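Two arms, one bin of dishes: notes for the Herelby workshop night

Opening. Say hello, thank the workshop for the bench space and the heater. Check the people at the back can hear.

I build things in a shared shop on Tsang Lane. I'm an electrician by trade and came to robots through fixing other people's garage doors. Tonight is about a pair of small arms I put together over last winter and what it took to get them to handle everyday dishes. No maths, and the parts list is on the sheet by the door.
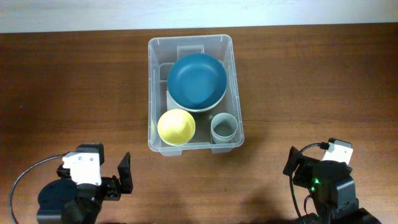 Shirley Mapplebeck

Start with money, as everyone asks. The budget was 2000 dollars for both arms, the table mounts and the power supplies. I finished 39 dollars under, and that's only true if you don't count the printer filament I'd already bought. The biggest single item was the servos. I got them in two lots and the second lot came with different horns, so I redrew the brackets. Measure every lot when it arrives, even when the part number matches.

Why dishes? I wanted a job with a clear start and a clear finish. I also wanted things that wouldn't cost much to replace. My first test pieces were wooden blocks, and they taught me very little about gripping. A block has two flat sides and a bowl gives you a rim.

Pause here for anyone who has built a gripper. Usually one or two hands go up.

Wiring next. I ran a separate supply to each arm after the first one kept resetting whenever the second one lifted. It took me three evenings to find. I'd blamed the control board and even ordered another (a Plunier, still in its bag if anyone wants it). The fault was voltage drop on a long thin lead. I should have picked that up in ten minutes, given my day job. Thicker wire, shorter run, fuse at each end.

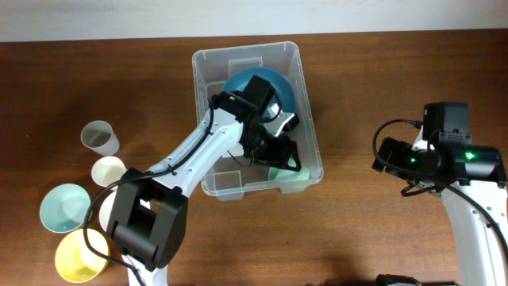

Cable slack was the next thing to sort out. Too little and the connector pulls out at full reach, too much and the loop catches on whatever is beside the arm. The left arm's cable runs against the white shell of the upper segment, then swings out in a loop past the joint and comes down over the edge of the dishes. I'd like that loop smaller. I tried spiral wrap and it made the whole run too stiff, so for now it's clips on the shell and a bit of care about where the cups go. If someone has a better way, see me at the break.

Bin position. Mark it on the table. I used masking tape at the corners while I was setting up and peeled it off once I had the measurements written down. Write the measurements on the wall, or in a book that stays in the shop, as I lost the first set.

Next, the fingers. These went through 10 versions. The early ones were smooth and a wet cup slid straight out. Then I tried bicycle tube glued on, which gripped well until the glue let go. The current ones have a grooved pad on the inside face. I cut the angle of the taper by eye and then copied it for the other side.

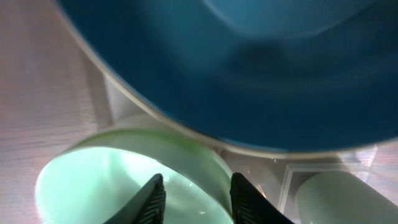

Gripper fingers in the green bowl, with the grooved pads on the inner faces.

Let people look at the pads for a minute. Hand round the spare pair.

Points to make while they go round:

Squeeze less than you think. I set a current limit on the gripper servo and raised it a little at a time.

Come in from above if you can. Side approaches need more clear table than I have.

Pale, thin-walled cups are hard for a camera to find the edge of. Lights straight overhead make it worse. I moved my lamp twice.

Count your tries. I kept a notebook from February on and have 796 of them written down, good and bad. The bad ones have been the useful pages. Most of my misses were at the rim.

The software I'll keep short. I drive the arms with a package called Dunance, mainly as a friend at the shop already knew it. Keep a copy of any settings that work before you change them.

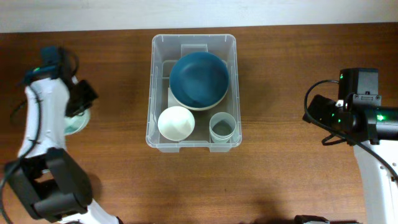 Left gripper holding a small pale-green piece beside the bin.

Handing things from one arm to the other is the part I haven't done yet. Both arms can reach the bin, so they can also reach each other, and I've bent one finger that way. At present there's a rule that only one moves over the bin at a time. It's slow. I'd rather have it slow while I'm the one paying for fingers.

Safety, don't skip this. Stop switch within reach of your left hand and your right hand, so two switches. Power off before you tighten anything. Long hair tied back.

Questions, then tea. The shop closes at half past nine and the chairs need stacking along the back wall.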